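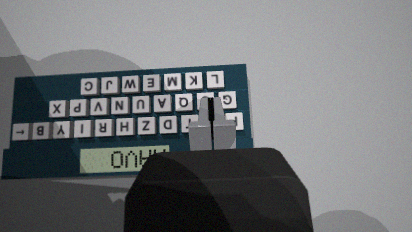 Erkow birth center to let families stay through labor under new visitor rules

ERKOW, 8 April 2024 -- The Modise Birth Center has rewritten the rules on who may be present during labor, delivery and the first hours after birth. The new policy replaces the single-companion rule with a named list of up to eight family members and friends, of whom two may be in the delivery room at one time. It applies to all births at the center, including planned cesareans, with separate terms for the operating room.

The policy was posted on the center's website together with a revised registration packet. It takes effect in stages, and the last stage is due in July, when a second family waiting room is scheduled to open on the ground floor.

Under the old rule, a patient in labor could name one companion at check-in, and that person could not be swapped out until after delivery. Grandparents, siblings and other relatives were directed to the main lobby, which closes to the public in the evening. The center said in its notice that the rule had been written for a smaller building and had not been reviewed since the move to the present site.

The list

Each patient will fill out a visitor list before the due date, normally at one of the last prenatal appointments. Names may be added or removed by the patient at any point, including during labor, by telling the nurse on duty. A partner or relative cannot change the list on the patient's behalf unless the patient has signed the form that allows it.

People on the list receive a wristband at the front desk. The wristband admits the wearer to the waiting room at any hour. Entry to the delivery room is controlled at the ward door, and a third visitor is admitted only when one of those inside has come out. There is no limit on how many times visitors may trade places, with one exception: no changes are made during the pushing stage or while a procedure is under way, unless the patient asks for someone to leave.

A doula does not count toward the limit if registered in advance. A doula who arrives without registration is treated as a visitor and must be on the list. Interpreters supplied by the center are never counted.

Children of the patient may be on the list. Other visitors must be at least 13 years old to enter the ward. A child below that age who is a brother or sister of the baby may enter the delivery room before active labor and again after the birth, provided an adult other than the patient is there only to look after the child. That adult takes up one of the places in the room. The child does not.

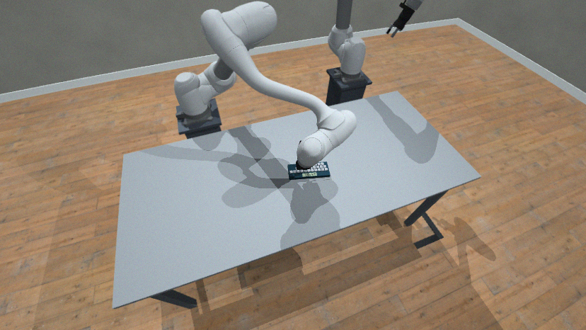 For planned cesareans, one support person may enter the operating room, as before. The second person may wait in the recovery area and join the patient once the patient has been moved there. In an emergency cesarean, the decision on whether a support person may enter rests with the anesthesia team, and the policy states that it will be given verbally and does not need to be explained at the time.

When to call

The packet also changes the instructions for early labor. Patients have until now been told to call their own clinic during office hours and the ward at night. Both numbers will be replaced by a single line, answered by a labor nurse at all hours. The nurse will ask how far apart the contractions are, how long each one lasts, whether the water has broken and whether the baby is moving as usual, and will then advise the caller to stay home, come in for a check or come in to be admitted.

The center has asked that the patient make the call in person where possible, even if only for part of it. A nurse can learn a good deal from hearing a caller talk through a contraction. Calls from a partner or parent will be taken, but the nurse may ask for the phone to be handed over.

Patients who are sent home after a check will be given a printed sheet with the time of the exam, the findings and the conditions under which they should call again. The sheet replaces verbal instructions, which the center described as a frequent source of confusion among families who had traveled in from outside Erkow for the birth.

Heavy bleeding, a marked drop in the baby's movements or a severe headache late in pregnancy should be reported right away and should not wait for a scheduled appointment. That advice is unchanged.

Travel and family events

A section on travel has been added to the packet. It does not set a fixed cutoff for car trips. Patients in the last weeks of pregnancy who plan to attend a wedding, reunion or birthday away from home are asked to discuss the trip with their provider, carry a copy of their prenatal record and find out in advance which hospital near the destination has a maternity ward. On long drives they are advised to stop often enough to walk and to wear the lap belt low, under the belly.

Copies of the prenatal record can be requested at the front desk or through Fotus, the patient portal used by the center. A copy ordered through the portal is available for download the same day. Paper copies should be requested before the travel date and picked up by the patient or by a person named on the release form.

Fotus will also carry the visitor list from July on. Until then the list is a paper form, kept in the patient's chart and copied to the front desk at admission. Lists filled out on paper will be entered by staff and do not have to be submitted again.

Waiting room

The present waiting room on the ward floor seats few people and has been used mainly by families of cesarean patients. It stays open. The additional room on the ground floor is to be fitted with reclining chairs, a microwave, a changing table and a door directly to the parking area, so that visitors can come and go at night without passing through the closed lobby. 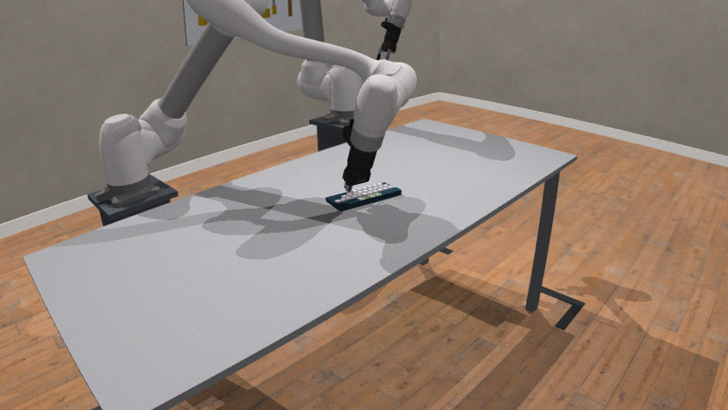
Construction on the ground floor has started, and the side entrance is closed to visitors until the work is done. Patients arriving in labor should use the main entrance by day and the emergency entrance at night. Wheelchairs are kept at both. Cars may be left in the drop-off lane while a patient is being brought up, but must be moved once admission is complete.

Part of the cost is covered by a grant from the Zerkis Family Fund, which supports maternity and newborn services in the area. The rest comes from the center's building budget. The center did not give a total. It said the grant terms require a report on use of the room after the first year, including a survey of families.

The rule change itself followed a survey of this kind. The center received more than 500 completed forms from patients who had given birth there, and the limit on companions was the item most often marked as needing change. The second was the lack of a place to wait overnight. Food service, parking and the length of the discharge process also came up, and the center said that these would be handled separately.

Photos and phones

Visitors may take photos and video in the delivery room with the patient's consent. Staff may ask for recording to stop during a procedure and may decline to appear. Tripods and lights are not allowed. A hired photographer is counted as one of the two people in the room and must be on the list. In the operating room, still photos are allowed after the birth if the anesthesia team agrees, and video is not.

The center asks that phones be set to silent on the ward. Video calls with relatives who cannot attend are allowed and do not count toward the limit, but the call must be ended or muted when staff are discussing medical matters with the patient.

After the birth

The first hour after delivery is set aside for skin-to-skin contact and first feeding. During that hour the people already in the room may stay, but no new visitors are admitted. After that the usual trading of places resumes until the patient is moved to a postpartum room, where daytime visiting hours apply and one adult may stay overnight on the fold-out bed.

Anyone with a fever, cough, rash or stomach illness will be turned away at the front desk, whether or not they are on the list. A patient may name a replacement. Visitors are asked to wash their hands on entering the room and again before holding the baby.

Patients who have already returned the old registration packet will be mailed the new visitor form. Those due before it arrives can fill it out at admission.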